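Caring for a White Worktable

Posted 08/10/2018 by Tamara Palamarchuk
Filed under: Workshop, Surfaces

A white top shows dirt early, which makes it good for small parts and sorting work. It also shows every mistake in cleaning. The notes that follow apply to painted and coated tops with a matte finish. Glossy tops tolerate more rubbing.

Daily cleaning

Clear the loose debris dry. Use a soft brush or a vacuum with a brush head, and work from the center to the nearest edge. Wiping first drags grit across the finish and leaves gray arcs that will not wash out. After brushing, wipe with a damp microfiber cloth and a drop of dish soap. Dry with a second cloth. Do not use melamine sponges on a matte top. They polish the spot and it will show under side light. 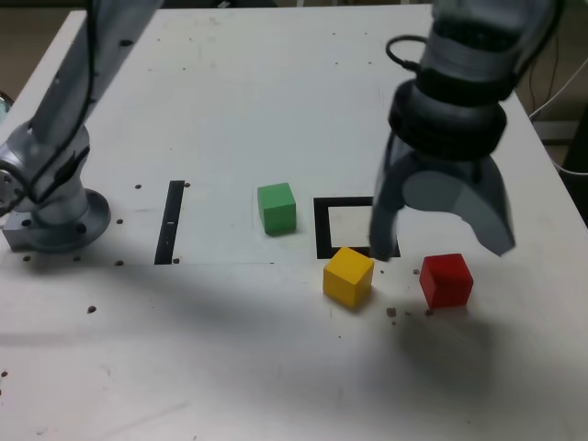 Holes are the weak point of any white top. Water sits in them, and on a wood-based core the rim swells and lifts the coating. Dust collects there too. On a surface with small dark holes and brown specks scattered between them, it is hard to tell from standing height which marks are dirt and which are openings, so run a fingertip over them before scrubbing. Vacuum each hole with a crevice nozzle. Holes no longer needed can be filled with two-part filler, left overnight, sanded flush with 220 grit and touched up with a fine brush.

Tape outlines

Black tape is useful for marking a fixed spot for a tray or a jig. Degrease the area first with isopropyl alcohol, tested on a corner. Lay the strips without stretching them, since stretched tape creeps back and leaves a sticky line. Cut the corners square and press down with a roller. Replace the tape when the edges start to collect dust. To remove it, warm it with a hair dryer on low and pull back flat at a slow, even speed.

Painted wooden blocks

Wipe with a barely damp cloth and dry at once. Do not soak. Store them off the table, as strong colors can transfer to a white finish under weight.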